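About Kershaw Label Review

Kershaw Label Review reads signs, labels and printed instructions for a living. Clients send us what they plan to put on a wall, a box or a bottle, and we tell them whether people are likely to follow it. Mostly the answer is no. We have been doing this from two rooms in Stambridge for 13 years, and we are still not convinced that most signs do anything at all.

That may sound like a strange thing for a company like ours to put on its own website. We would sooner say it here than have a client find it out in our first report. If you are looking for a firm that will tell you your safety poster is "engaging," there are plenty of those, and several of them have nicer offices.

How we started

The business began with a disagreement over a laundry room. Siyabonga Buthelezi managed an apartment building in Vundcombe where the owner had put up a new notice every time something went wrong. By the time he left, the machines were hard to find behind the paper. He took most of it down one June and waited for complaints. There were none, and the lint filters got cleaned exactly as often as before.

He does not claim this proves much. One building, one summer, no records worth the name. But it made him suspicious of the idea that a problem is solved once a sheet of paper has been taped next to it, and that suspicion is still most of what we sell.

What we look at
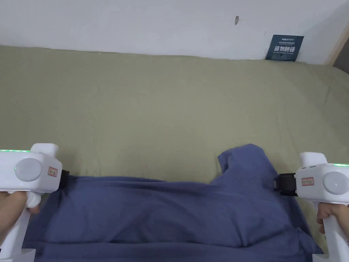
Wording is where clients want to start, and we usually make them wait. Where a sign hangs, how high, and what ends up in front of it matter more than the choice between "please" and "must." A dark blue plate with white lettering, asking in large Chinese characters and small English that you not touch, is about as clear as wording gets. Put it low on the wall behind something covered in green fabric, so that its bottom edge is partly tucked out of sight, and its position deserves as much attention as its words. Then there is the matter of size. When two languages share a plate, one of them nearly always gets the leftover space, and we ask clients to decide that on purpose. "Do not touch" has a further weakness in that it seldom says what. The wall? The sign? Everything in reach?

We also read instruction leaflets, packaging, door notices, the cards hotels leave on pillows, and the long gray paragraphs on the backs of cleaning products. Last year's total was 596 separate items. Of those, we recommended that 387 be removed or merged with something else. Some clients took the advice. A fair number paid the invoice and kept the signs.

What we don't do

We don't design logos. We don't run workshops. We don't hand out a seal of approval, though we are asked for one often, and we distrust the seals we see on other people's work. A badge that says a label is clear is one more thing to read on the label.

We are also wary of surveys. Ask people if they noticed a sign and a lot of them will say yes to be polite. Nizar Nimri runs our site visits, and his method is to stand near the thing for an afternoon and write down what people do. It is slow and dull – clients sometimes ask if it can be done over video, and he says no.

Our record, such as it is

The job we get asked about most is Gravari, a chain of furniture rental stores. They wanted every bed and sofa tagged with care instructions. We argued for one printed card per order, handed over at delivery. They tried it, and damage claims fell in the first year. We would like to take the credit. They also changed delivery companies that same year, and we have never been able to separate the two, so you won't find a percentage on this page.
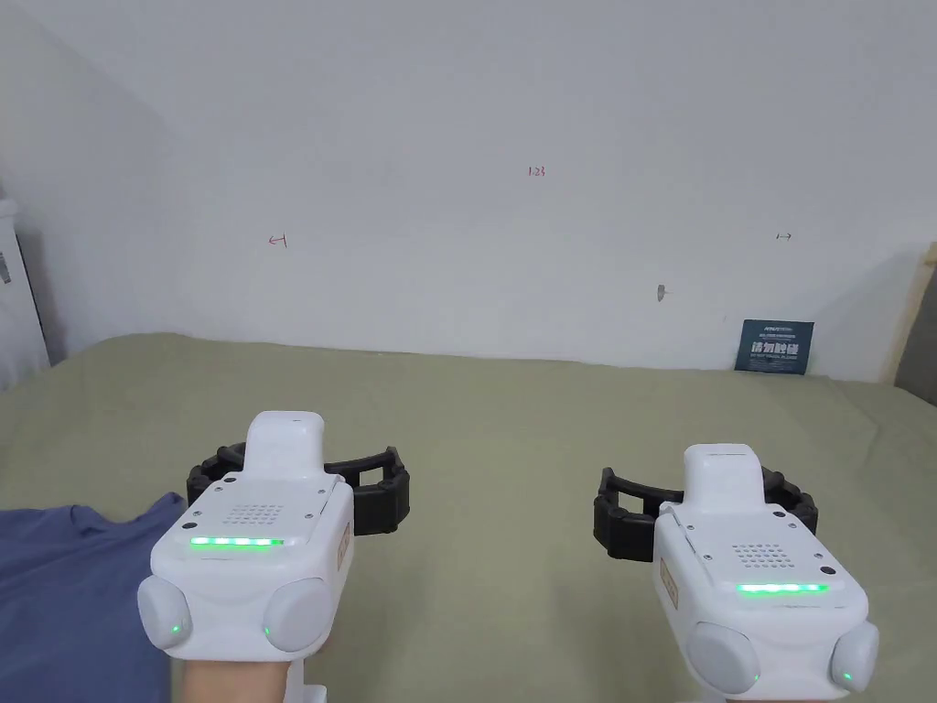
Nimri thinks we are too modest about Gravari. The old tags were being snipped off before the furniture left the store, he points out, and a card in the customer's hand at least had a chance of being read. Buthelezi's reply is that a chance of being read is what every bad sign has too. The two of them have been having this conversation for years and it has not moved.

Working with us

Send photos of the sign where it hangs, with whatever is usually near it left in place. A clean file from your printer tells us very little. We quote a flat fee before starting, and if we think you don't need us we will say so in the first email. Written reports run to 2 pages. Longer ones don't get read, and we have seen enough of our own in recycling bins to be fairly sure of it.

Visits to the Stambridge office are by appointment. There is no sign on the door, so call when you get to the building.

Page last updated 25 March 2025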